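Setting up your Dustura range unit before a round

Section 2: Pairing, calibration and your first hole

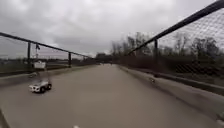 I've set up more of these units than I care to admit, mostly for members at Rindham who hand me the box in the parking lot ten minutes before we tee off. Please do it at home the night before! The unit needs a full charge, a look at the sky and a few minutes of your patience, and it's happiest when it can find its satellites without a roof or a row of trees in the way. Thick gray cloud like the stuff over that long, straight path won't bother it one bit, and a paved stretch like that one would suit me fine for step 4, where you need to walk in a straight line.

1. Charge the unit until the light on the side goes solid green. A blinking green light means it's still going, so leave it alone.

2. Hold the power button until you feel two buzzes. One buzz only wakes the screen.

3. Open the Zavdale app on your phone and tap Add Unit. If your phone asks about location, say yes to "always." I said "only while using" the first time and lost half my round when the screen locked.

4. Take the unit outside, tap Calibrate and walk straight ahead at your normal pace until it buzzes again. Don't stop to chat. If you do, tap Calibrate and start over.

5. Set your units. Mine came set to meters, and I hit a lovely 7-iron clean over the back of the green before I noticed.

6. Pick your course and download it. The app holds 65 courses at a time, and after that it wants you to delete one. (I'm hanging on to Haugen even though I've only played it once. It was a very good once.)

Note: Course maps were last refreshed on 1st October. If your club has moved a tee or a bunker after that, the unit will happily give you the old distance. Rhona Pollock sent me the changes for the back nine at Rindham and they're all in.

Caution: Don't clip the unit to the outside of your bag next to your irons. They'll scratch the screen to bits by the end of summer. The belt clip is much better, or the small pocket most bags have for tees.

On the first tee

Stand by the marker and press the side button once. You'll get three numbers: front, middle and back of the green. Ignore the middle one if the pin flag on the screen is showing, and play to the pin number instead. Press again after each shot if you want it saved. The unit stores 3000 shots, and Evaristo D'Amico is the only person I know who's filled his up.

Caution: Slope mode has to be off for competition rounds. Go to Settings, then Play, then Slope. Check it on the practice green, and check it again if you've swapped batteries, as mine switched itself back on in February and I only spotted it by luck.

If the distances look wrong, go back to step 4. If they still look wrong, turn to Section 3 for the full reset.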